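Sidewalk

A sidewalk is a paved path for people on foot that runs alongside a street. It is usually raised above the road and set apart from it by a curb. The word is the normal one in the United States and Canada. In Britain the same thing is called a pavement, and in Australia and New Zealand a footpath. American engineers use "pavement" for the road surface, which causes some confusion in translated standards.

History

Raised walkways are found in the remains of several ancient cities. Roman towns often had them on both sides of the main streets, with stepping stones set across the roadway. After the Roman period they became rare in Europe, and for centuries most streets were shared by walkers, carts, and animals. Posts were sometimes set along the house fronts to keep wheels away.

Sidewalks came back into wide use in the eighteenth and nineteenth centuries, as wheeled traffic grew and cities began to lay drains under their streets. Early American sidewalks were made of brick, flagstone, or wooden planks. Plank walks were cheap and quick to lay but rotted from below. Poured concrete replaced most of them in the early twentieth century.

Layout

Street designers divide a sidewalk into zones that run parallel to the road. The frontage zone lies next to the buildings and allows for doors, steps, and window shopping. The walking zone is the clear strip in the middle. The furnishing zone, nearest the curb, is meant for poles, trees, hydrants, and signs. On narrow streets two or all three of these may overlap, and the walking zone is the one that usually suffers.

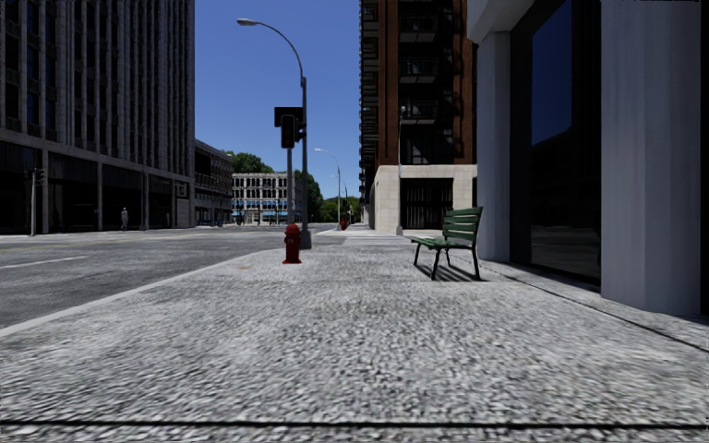 Wafula Minja disputes the usual three-part division, arguing that it was drawn up for wide downtown blocks and then copied onto streets where it does not fit. In Minja's view the clear walking width should be fixed first and everything else given whatever is left. Several towns have rules that work this way. In Wenddale the code requires a clear path of 6 feet on commercial streets and does not mention a frontage zone at all. Mesby uses the older method and sets a total width for each class of street.

The surface is given a slight slope toward the curb so that rainwater runs into the gutter. This cross slope is kept low because a steep one is tiring for wheelchair users and tends to pull strollers to one side. Driveways are a common problem, as the ramp for cars often cuts through the level part of the walk. One solution is to keep the sidewalk flat and put the whole ramp in the furnishing zone.

Materials

Concrete is the most common material in North America. It is poured over a bed of compacted gravel and finished with a broom, a float, or a light wash that exposes the stone in the mix. Joints are tooled or sawed into the slab while it is still young, so that when the concrete shrinks it cracks along a straight line. Wider expansion joints, filled with a soft material, are placed where the slab meets a building or a curb.

Asphalt is cheaper and is often used for paths in parks and along rural roads. It softens in hot weather and its edges crumble unless they are held in place. Brick and small concrete pavers can be lifted and put back when pipes need repair, but they settle unevenly if the base is poor. Natural stone lasts the longest. Granite curbs in older cities have often been taken up and reset several times.

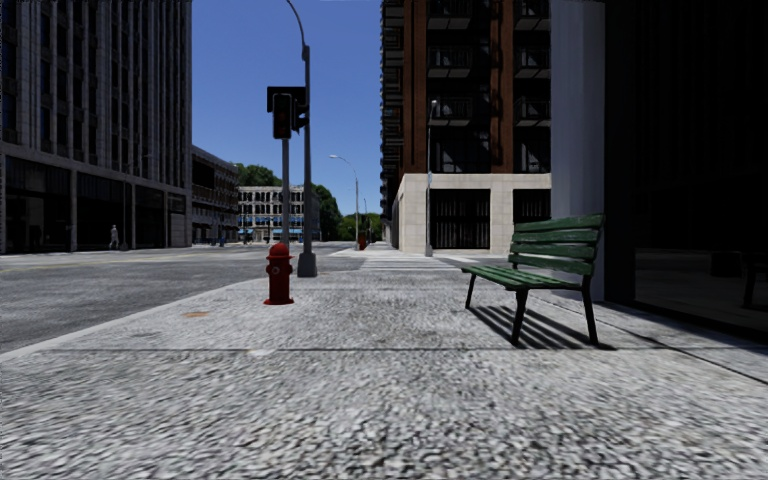
Rubber panels made from old tires have been tried near large trees, where roots push up rigid slabs. The panels bend as the roots grow and can be lifted so the roots can be trimmed. They cost more than concrete at the start, and results have been mixed. Briem laid them on 3 blocks and later went back to concrete on one of them after the panels curled at the corners.

Maintenance and liability

Who must repair a sidewalk varies from place to place. In many American cities the land belongs to the public but the owner of the property beside it has to keep the walk in good order. Other cities do the work themselves and pay for it from general taxes or a street fund. Some split the cost.

The most common defect is a raised edge, where one slab has lifted or sunk against the next. Small differences can be ground down with a machine. Larger ones are dealt with by replacing the slab or by pumping grout or foam underneath it. Other defects include scaling from road salt, open joints, and patches left by utility work.

A survey carried out in Zerura recorded 76 raised edges along a single avenue, 32 of them beside street trees. The town now inspects its tree-lined streets every August, before the fall rains.

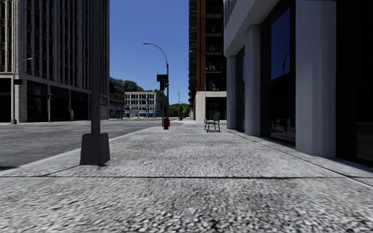

Snow removal is handled in much the same way as repairs. Owners are commonly given a set number of hours after a storm ends to clear a path — often by the following morning — and may be fined if they fail to do so. Corners and bus stops are a frequent source of complaints, as plows tend to leave a bank of snow there that belongs to no one in particular.

See also

Curb cut
Crosswalk
Street furniture
Tactile paving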